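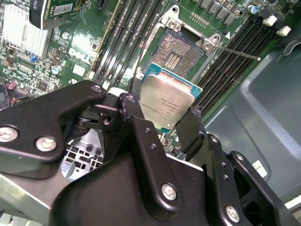

Jolline Thermal Compound, Service Grade

Products > Workshop Supplies > Compounds and Pastes

Search this catalog Enter part name

Jolline is a gray, non-conductive compound for server processors and heat sinks. It is supplied by Fovia in 14 g syringes and in cartons of 93. Each syringe includes a cap and a flat spreader.

Apply to a clean, dry lid only. Old compound must be removed in full – wipes are sold separately. Unopened syringes should be stored upright. Orders above 400 syringes ship from the Solís warehouse in February.

Comments

Rhiannon Owen: Spreads well. The cap on one syringe was split.

Yolotzin Ocampo: Is the spreader sold on its own? We keep losing ours.

R. Owen: Stidance has them in bags.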